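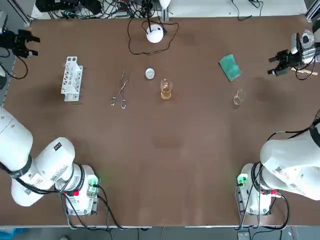
*Small items in a rough row, rack at the far left*

# Setting out a table for beaker work

These notes cover a plain pouring job: moving a colored liquid from one glass beaker to another and putting a little of it in a dish. We use the same layout at Orkthorpe for most short sessions.

## What you need

- Two glass beakers, one filled and one empty
- A test tube rack
- A small shallow dish
- Scissors and a spatula or tweezers
- A folded towel
- A desk lamp, if the room is dim

## Lay out the table

1. Wipe the tabletop and let it dry.
2. Put the rack toward the back. It is tall and light, and sleeves catch it easily if it sits up front.
3. Lay the scissors flat with the blades closed.
4. Stand the filled beaker in front of the rack with the dish right next to it, so drips have a short way to go.
5. Place the lamp off to one side with the shade tipped down. Run the cord away from the glass.

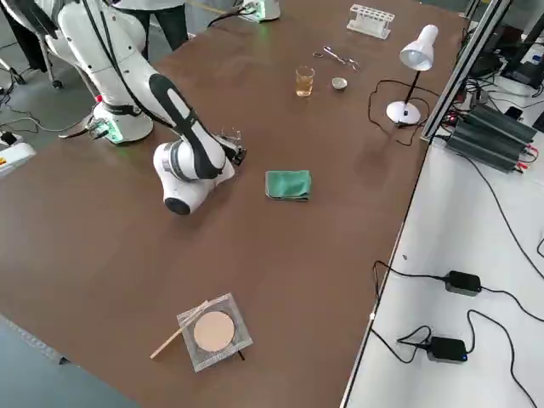 **Iona Imrie**

Fill the first beaker a little over halfway. You can go higher, but a full beaker is hard to tip slowly. Clear liquids are difficult to follow against glass, so I add a few drops of yellow food coloring to the water.

## Pour

1. Check that the second beaker is clean and stand it near you, spout facing the way you plan to pour.
2. Keep the folded towel on your right, or on your left if you pour left-handed.
3. Lift the beaker by its sides, below the rim.
4. Tip until the liquid reaches the spout, then stop for a second before going on.

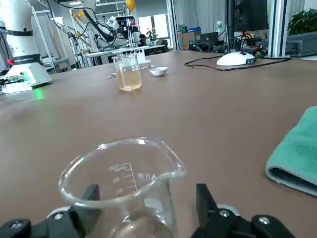 Read the level with your eyes even with the surface – looking down from above gives you the wrong number. The printed lines on a beaker are a guide only. If you need to be within 5 mL on a 200 mL pour, use a graduated cylinder.

When the pour is done, touch the spout to the inside of the other beaker to catch the last drop. Transfer what you need to the dish, then rinse both beakers and leave them upside down on the towel.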